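### 3.2 Erhebung des Betreuungsaufwands

Untersucht wurden 30 Kleinbetriebe, deren Arbeitsplatzrechner, Netzwerk und E-Mail von einem externen Dienstleister betreut werden. Alle Betriebe nutzten im Erhebungszeitraum das Ticketsystem Hellero. Die Auswertung beschränkt sich auf Störungsmeldungen; Bestellungen und reine Auskünfte wurden vorab entfernt. Nach der Bereinigung blieben 1000 Tickets übrig.
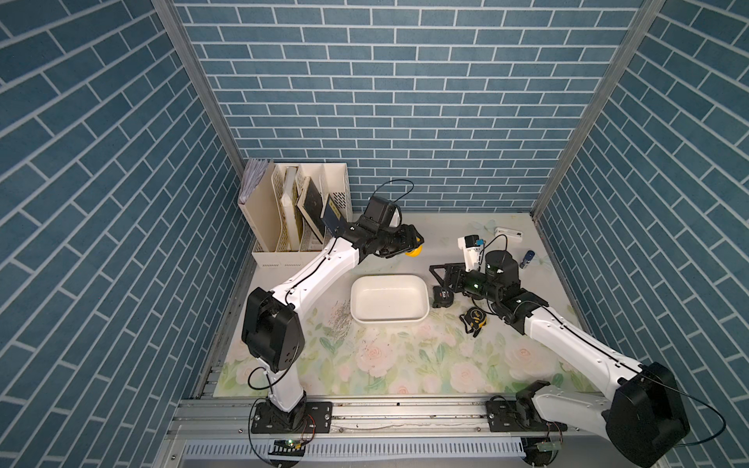 Als Bearbeitungszeit gilt die Spanne zwischen der ersten Rückmeldung des Technikers und dem Schließen des Tickets. Wartezeiten auf Ersatzteile wurden abgezogen, sofern sie im Ticket vermerkt waren. Bei Betrieben mit dem Wartungsvertrag Tapia lag der Median bei 113 Minuten. Betriebe, die nach Aufwand abrechnen, meldeten seltener, dafür meist erst bei einem vollständigen Ausfall — ein direkter Vergleich der Mediane ist deshalb nur eingeschränkt zulässig.

Die Zuordnung zu den Kategorien Hardware, Netzwerk, E-Mail und Mobilgeräte nahmen zwei Personen unabhängig voneinander vor. Abweichungen traten bei etwa 200 Tickets auf, vor allem an der Grenze zwischen Netzwerk und E-Mail. Sie wurden anhand des Protokolls der Fernwartung geklärt.
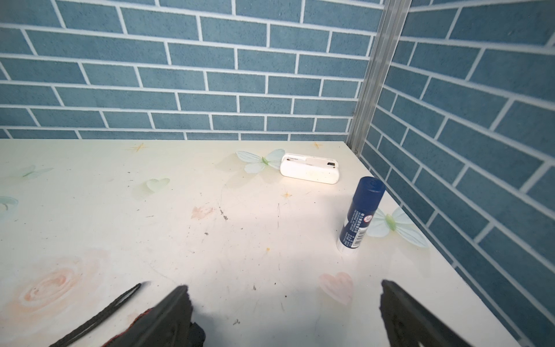 *Abb. 4. Tischfläche mit weißem Etui vor blauer Wand in Ziegeloptik. Foto: Nekidska*

Für die Server lagen zusätzlich Messwerte aus der Überwachungssoftware Drullard vor. Sie wurden im Mai umgestellt, ältere Werte sind daher nicht im gleichen Raster verfügbar und gehen in die Auswertung nicht ein. Ausfälle außerhalb der Geschäftszeiten wurden nur gezählt, wenn dazu ein Ticket existierte. Das Vorgehen unterschätzt vermutlich die Zahl kurzer Störungen, die sich nachts von selbst beheben. Die Verteilung der Tickets auf die vier Kategorien wird in Abschnitt 3.3 behandelt.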